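List: teleop-users
Subject: Re: [teleop-users] Two arms, two different end effectors, one operator
Date: Sep 9, 2023

On an earlier date a list member wrote:
> We are trying to collect demos in sim with a parallel gripper on the
> left and a multi-fingered hand on the right. Same operator drives both.
> The gripper side is fine. The hand side is a mess, the fingers lag and
> then jump, and the policy learns the jump. Is anyone running a mixed
> pair like this? Do you record both sides at one rate? And do you keep
> the bad takes or throw them out?

We run a mixed pair in Graveck, gripper left and hand right, and have since June. Answers in the order you asked.

Rate first. We used to log each side at whatever rate its driver gave us and line them up afterward. Don't do that. The gripper has one number for open and close, so a late sample there does very little harm. The hand has a lot of joints and a late sample shows up as the jump you are describing. We now take one clock from the simulator and both sides get written on every tick, even if the glove has sent nothing new. When the glove is stale we write the last pose and set a flag. The training script drops any window with more than a few flags in it.

The lag itself is a separate problem. Ours came mostly from the smoothing filter on the glove, which somebody had set for a demo and never set back. Check yours before you touch anything in the network.

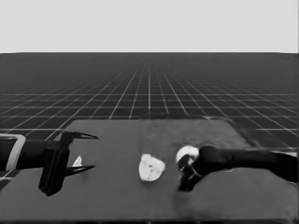
The other thing that helped was having the operator drive one side at a time. We tell people to park the gripper open and low, get the hand settled on its object, hold still for a second, and only then move the left arm. It makes the takes longer. It also means the finger motion is clean when it matters, and the policy copes with the pauses if you trim them to a fixed length. Two-handed motion at the same time we only ask for after an operator has done a full day of the slow kind.

Keep the camera low during recording if your operators work from a flat screen. From a high view they can't judge how far the fingertips are above the table and they push down into it. With a headset it doesn't seem to matter.

On bad takes: we keep them but in their own folder. The first Skollanier set was 1,152 takes, and 852 of those went into training. Of the rest, most were drops or the hand closing on nothing. We tried training with everything in and the hand got noticeably worse at letting go, so now the bad ones are used only for the success classifier. We do keep takes where the operator fumbled and then recovered. Those are worth having, so please don't let a script delete them because they run long.

The retargeting code is in Plolelus, under the hand folder. The default thumb offset is wrong for small hands. There is a calibration pose you can run at the start of each session and I would run it every time, including after a lunch break when the glove has been off.

Two things we have not solved. The thumb still drifts toward the palm over a long session. And objects with a rough mesh sometimes stick to the fingers for a few ticks after release. Swapping in a simpler collision shape fixes that for round objects but not for the lumpy ones.

If you post your filter settings and your tick length I can compare them with ours.

Graveck teleop bench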